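Simulation Before Contact: Working Rules for Kitchen and Household Scenes

Gallery page, Morkonstead test group. Text by Svenja Lammers, checked by Heike Wiegand. Revised 28 October 2021.

The rules on this page apply to every manipulation policy that is run in a rendered room before it is cleared for the hardware cell at Sestton. They replace the loose notes kept under the Vundinmont project. The wording is short on purpose. The full procedure, with the sign-off sheets, is held by the group and is sent on request.

Scope. The rules cover rendered indoor scenes with fixed furniture, one arm and at least one virtual camera. Mobile bases and outdoor scenes have their own document, due in December.

Scene records. Each scene is stored with its asset list, its physics settings and the random seed. A run without a seed is not counted toward clearance. If an asset is replaced, the scene gets a new version letter and all earlier results stay with the old one. Renaming a scene to carry results forward is not allowed.

Camera views. Every virtual camera is logged by position, tilt and field of view at the start of a run. Steep tilt is permitted. A view in which the arm is mostly absent still belongs to the run and is kept. Removing such views changes the data the policy is judged on, and the reviewer has no means of seeing that it was done.

Backgrounds. Window views, wall colors and wood textures count as scene content. They are varied on the schedule in the Yoon settings file. The operator does not pick them by hand. Detail seen through a window must not be used as a landmark by any scripted controller.

Shadows. Cast shadows stay on during evaluation. They may be switched off for debugging, and the run is then marked D and left out of the totals. Where a shadow falls on a plain wall, the segmentation output is checked for false objects before the run is scored.

Contact limits. Contact between the arm and fixed furniture is recorded by the simulator, whether or not a camera shows it. The force ceiling is 80 newtons. A run that passes the ceiling is stopped, scored as a failure and kept in full.

Clearance. A policy needs 2000 scored runs across 23 scene versions. Two reviewers then read the failure log independently and sign. Neither may have trained the policy. If they disagree, the policy goes back with both sets of remarks attached.

Storage. Images are kept at the size at which the policy received them. Sharpened or enlarged copies may be made for talks, provided the file name says so. Compressed images are accepted as evidence only if the policy received them in the same compressed form.

Corrections. Errors in a record are corrected by adding a dated line below the entry. The original line stays readable. Corrections made after clearance are sent to both reviewers, who decide whether the affected runs have to be repeated.

Gallery 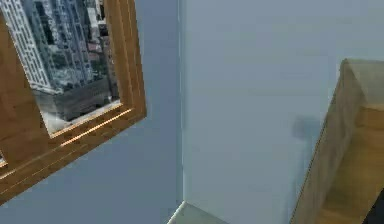 Rendered room, steep camera tilt. City view through the wood-framed window, soft shadow on the right wall beside the cabinet.

Contact: Morkonstead test group, scene records desk | © 2021 Morkonstead | Back to top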